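Lilian Nyanda has been in the Clovstead office since November and still hasn't got a proper desk. "I've got a chair. The chair's lovely." We're talking at the bottom of the spiral stairs, which is where everything ends up, she says. Post, coats, shopping.

Rent is 1295 a month, split between 5 of them. Cheap for Tasham. The catch is storage — there isn't any.

"Hatem wanted shelves under the stairs. I said measure it first. He didnt." Hatem Ragab, from upstairs, laughs at this and doesn't argue. The shelves went back, 174 down the drain for delivery and the return.

So what do you do with a space like that? It's a curve, nothing square fits. She's thought about this a lot, you can tell.

"Chairs. Things on wheels. Anything you can shove out the way when someone's coming down with a coffee."
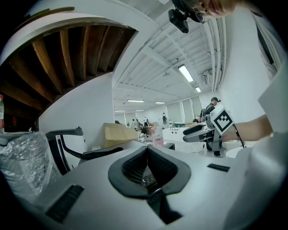

"And I like the dark treads with the white, I wouldn't box it in. You'd lose the whole underneath of it, the fan shape. People have offered. A joiner in Majimbun quoted us 1167 for cupboards and I said no thanks."

Hatem would of said yes. They're still discusing it.

Bags are the next job, according to her. Plastic ones mostly. "They breed."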